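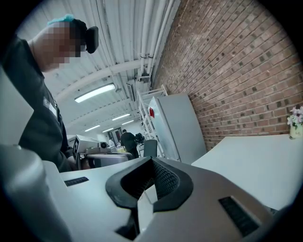 Trotholm Shared Workshop — Build Notebook
Reading time: 3 minutes

We use cookies to remember your notebook preferences. By continuing to read, you accept their use.

Entry date: 7 January 2026
Project: Astitz hand-held gripper, second shell
Recorded by: Frøydis Aasen
Copied to: Hywel Ellis, Kha Tiêu, Toàn Sầm

1. Purpose of the session

The session was held to fit the second shell to the Astitz gripper and to repeat the closing test on the kitchen counter. The pot was again used as the main test object. Its curved metal side is the surface on which the first version performed worst, and the members agreed in the last entry that no further changes to the linkage would be made until the pads had been tested against it.

2. Shell

The light gray shell was assembled without filing. The two halves now meet along the full seam, which the first shell did not do near the right grille. The larger opening on the right side has been kept. Kha Tiêu had proposed making both openings the same size for appearance, but the driver board sits behind the right one and the air path there should not be reduced. The proposal is withdrawn.

The screws at the rear are still too long. Shorter ones are to be ordered with the next Mornutton parcel. Until then the washers stay in.

3. Finger pads

The black rubber pads with the wide V profile were used throughout. The meshed hollow was molded a little deeper this time. Under a light grip the pot settled into the hollow and stayed level. Under a stronger grip the raised rim took most of the load and the pot turned slightly toward the handle side.

Closing test, pot rim, 40 attempts: held for the full count in 31. In the first version the result was 22 of 40. Most of the failures came when the approach was made from above at a steep angle. Toàn Sầm considers this a fault of the approach and not of the pad. I am not yet convinced — the rim catches before the hollow does, and a shallower rim would be simple to mold. Both views are entered here so that the matter can be settled by test.

4. Motor and driver

The current limit was left at 65 percent for all attempts. At 100 percent the linkage flexes visibly at the second pin and the fingers no longer close in parallel. No one is to run the motor at the full setting with this linkage.

Driver temperature was not logged. The probe lead was found broken at the connector and has been put in the repair tray. This should have been checked before the session started.

The encoder lost its zero once, after attempt 17. The cause was not found. The zero was set again by hand and the count continued. Quang Cù has asked that the firmware write the zero position to memory at each full opening, and will make the change on the Châu branch, leaving the main branch as it is.

5. Materials

Weight of the shell with pads fitted, without motor: 279 g. The target remains 250 g. The handle side could lose some wall thickness, but not before the screw bosses have been checked for cracks.

6. Actions

Hywel Ellis: redraw the pad with a shallower rim; mold one pair only.
Quang Cù: zero position change, Châu branch.
Toàn Sầm: repeat the steep approach with the present pads, same pot, same current limit.
Kha Tiêu: replace the probe lead; order screws.
F. Aasen: inspect bosses; weigh the motor separately.

The second pin will be reviewed in February, when the thicker stock is expected. Pad mold two is on the lower shelf and is still curing. Please do not move it.

Addendum, same evening: one boss on the left half shows a hairline mark. It may be a layer line. Marked with pencil and left as found.

© Trotholm Shared Workshop. Notebook pages may be copied by members. Contact the notebook editor with corrections. Back to top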